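The Datum at Esmont

The levelling party reached Esmont at ten past six and set up the instrument over the brass plug outside the post office. 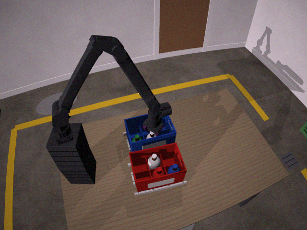 Damian Nowicki held the staff. Montserrat Bermúdez read it, wrote the figure in the book, reversed the instrument and read it again. The two readings differed by a millimetre, within tolerance. She initialled the page and they moved up the road to the next mark.

The job had been let by the shire in three parts. Part one was the line from Londness to Nava, which had been run in the spring and accepted. Part two was the branch to the reservoir at Illine. Part three was a closing run through Esmont to tie the first two together. A levelling circuit that returns to its starting point ought to return to its starting height. The difference is called the misclose. For a loop of this length the contract allowed 48 millimetres.

The misclose on the first attempt had been 351.

"That's a dropped reading," Fulgencio Villaseñor had said at the office, looking at the sheet. "Somebody's written a three for a six."

Bermúdez had checked the book twice and found no threes that wanted to be sixes. The checks down each page balanced. The staff had been calibrated in February. The instrument had passed a two-peg test on the morning of the run and another on the evening after it. She wrote this in a memorandum, and Villaseñor authorised two more days and a motel.

By noon on the first of those days they had run eleven setups and Nowicki's neck was burnt. They ate in the ute with the doors open. The marks on this section had been put in by a surveyor named Andor Bognár, whose field books were held in the shire basement in grey boxes. Bermúdez had photocopied the relevant pages. His hand was small and upright, and he noted the weather at the head of each page, along with the name of his chainman and, in one place, the price of a tyre.

"What does he say about the next one?" Nowicki asked.

"Bench mark 133. Broad arrow cut in the step of the Mechanics' Institute, east side. Height so many metres. Fine, light wind."

"Converted from feet?"

"Converted in the office later. Different pen."

The Mechanics' Institute had a bluestone step, worn in the middle. The arrow was on the east side, as stated, under a boot scraper. Nowicki cleaned it out with a screwdriver and a wire brush. He stood the staff on it and rocked it slowly through the vertical while she took the lowest reading. She reduced the level in the margin. It was high against the published value by the full amount, less two millimetres.

She had him take the staff off, clean the base and put it on again. The second reading agreed with the first.

"So it's the step," Nowicki said.

"It's the step, or it's everything else."

A man came out of the building with a ring of keys. His name was Said Samir and he had the hall booked for a dance class at four. He asked whether they were from the water authority. Bermúdez said they were measuring heights for the shire and that the mark on his step did not agree with the records.

"That step's from the other door," Samir said.

She asked him to say that again.

"They swapped the entrance when they widened the road. The front used to be on the lane. My father-in-law helped shift it. They used all the same stone."

He took them round to the lane. There was a bricked-up doorway with a concrete sill. The ground fell away from the street at an even grade, and the sill stood lower than the step. She ran one setup down to it and booked the difference. It could not be exact, as the sill was concrete and poured later, but it accounted for most of the discrepancy. In the copied pages she found the entry again and read the whole line this time. After "east side" Bognár had written two letters which she had taken for a contraction of "level". They were "ln", for lane.

Nowicki asked what happened now.

"We abandon 133. We carry on from the last good mark to the one after it and leave this out."

"And the first run?"

"The first run used it as a fixed point. Everything downstream of it was adjusted to suit a step."

They carried the line 1,020 metres to the railway bridge before the light went. The loop closed at nine millimetres. Bermúdez ruled off the page, wrote the time and the weather, and signed it.

In the motel she filled in the form for a disturbed mark. It asked for the mark number, the date of inspection, the nature of the disturbance and the name of any informant. Under nature she wrote "Step relocated with arrow intact. Stone is sound." The form had a box for the name of the officer who placed the mark, with a second box beside it for the officer's comments. She wrote Bognár's name in the first. She looked at the second for a while, then copied into it the line from his book, with the two letters spelled out, and went to find Nowicki about dinner.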